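Household Money Safety Checklist – July walk-through, with comments

Did this one at the Pramanton kitchen table, Griet reading out and me ticking. Comments are as I typed them so sorry for the state of it. OK = fine. FIX = do it. ASK = don't know yet. Copy the headings and put in your own answers if it's any use.

1. EMERGENCY CASH

Separate account from the everyday one? – OK
Can get at it same day? – OK, tested with a small transfer, came through before lunch.
Target amount written down? – OK. 3,000.
Where it stands – 1,864. Was higher in spring, then the water heater went. Not going to beat myself up, the heater is what it was for.
Top-up set to go out automatically? – FIX. Was paused for the heater and never un-paused. Classic.
Comment: put the restart on the same day as pay. If it sits in checking over a weekend it's gone, I know me.

2. BILLS AND DUE DATES

List of every regular bill in one place? – OK, inside the cupboard door.
List up to date? – FIX. Still has the old internet price and the gym, which we quit.
Anything due in the gap before payday? – Yes. Electric and the car insurance, both.
Can the date be moved? – Electric moved over the phone, easy, no charge. Insurance ASK. Their line shuts at 5 p.m. and I got to it at ten past.
Yearly bills spread out? – FIX. Property tax yes. Car tags no. Vet no. The vet one gets us every single year.
Late fees since last check? – Two. One my fault, one was the card that expired. Asked for the second back and got it.

3. DEBT

Every balance written down, even the one you don't want to look at? – OK, took me two tries.
Rate next to each one? – OK
Minimums all on autopay? – OK, checked each login, didn't just go by memory.
Extra going to one debt only? – OK, the store card first becuase the rate is terrible.
Any intro rate about to run out? – FIX. The transfer card. Put it in the phone AND on the paper calendar.
Anything in collections or heading there? – No.
Comment: Griet Goossens wants the smallest balance first instead, so something gets crossed off. Fair enough. If you need a win more than you need the interest, do it her way.

4. SUBSCRIPTIONS AND LEAKS

Went through the card statement line by line? – OK, 17 repeat charges. Seventeen!
Any not recognized? – 2. One was a photo storage thing, the other is still ASK.
Canceled today – music duplicate, a news trial, the meal box that was "on hold".
Cancellation emails saved? – OK, in a folder called Escobedo, after our old street. Don't ask, it's where I look.
Cards saved in shopping apps? – FIX. Deleted from most. Left the grocery one.

5. LOGINS AND SCAMS

Bank password used anywhere else? – Was. Changed.
Two-step sign in turned on? – OK for bank. FIX for the retirement account.
Alerts for large withdrawals? – OK, set low enough to be annoying, good.
Credit freeze in place? – Mine yes, Griet's ASK, she thinks so.
Does everyone in the house know to hang up and call the number on the card? – Went over it again. Mom too, by phone.

6. PAPERS

Insurance policies where both of us can find them? – OK, blue folder.
Beneficiaries current? – FIX. Mine still has my brother down from before we were married. Form printed, not signed.
List of accounts for whoever has to sort it out if we can't? – Half done. No passwords on it, just names and phone numbers.
Last tax return? – OK

7. YOU

Sleeping? – Mostly. Bad the week of the heater.
Opening the mail the day it comes? – FIX. There was a pile.
Hiding any purchase? – No. Griet says one. It was boots. Moving on.
Snapping at each other about money? – Less than last time. We stop at 8 p.m. now whatever state the list is in, that has helped more than I thought it would.
Somebody outside the house to talk to? – OK. There's a free money clinic at the Gallarwood library and I've been once. Woman there went through my budget with a pencil and didn't make a face.
Comment: if you're skipping meals or not sleeping for days on end, leave the list and see a doctor first. The list will keep.

OPEN ITEMS

Restart the top-up – me
Call insurance before 5 – me
Mystery charge – Griet, she has more patience on hold
Beneficiary form – sign, mail, keep a copy
Retirement login – both
Old joint account at the Wellow branch – still open with a few dollars in, close it next time we're over that way
Mail pile – tonight

Checked by Elvia Cisneros, read out by G.G. 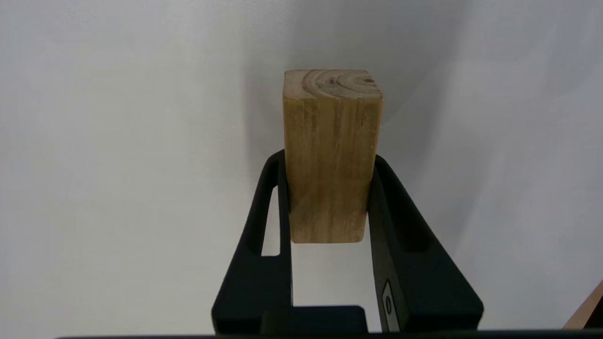

Forgot one under section 2 – school lunch account, add it to the cupboard list, it auto-refills from the old card and that one's expired. Next walk-through after the car tags are paid.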